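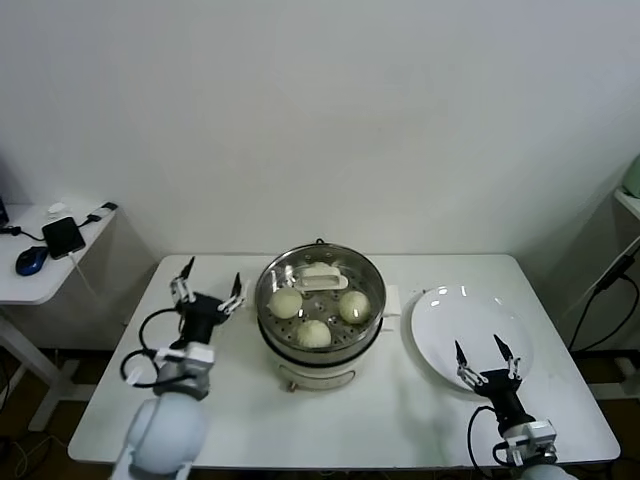
The bun that stopped Skisimo

The fault report ran to 21 words, one of which was "squashed". Skisimo, the two-armed machine that Nuala Mac Suibhne's team at Tasar had spent the summer teaching to serve steamed buns, had closed its right gripper on one and gone on closing. The force limit was set to 5 newtons. The arm, it seems, had other ideas.

Mac Suibhne hit the stop button and went looking for the culprit. It took her until November. After a software update, the limit loaded only if the left arm woke up first – and on 29 mornings out of 30, it did.

"A bun is a forgiving sort of victim," she says. "I kept thinking about fingers."

So now neither arm moves until both have reported their limits, and people keep their hands off the table while the steamer is in play. The buns still have to get from tray to plate, a journey any toddler could manage with less cabling. Mac Suibhne has asked for softer fingertips. The request is with purchasing.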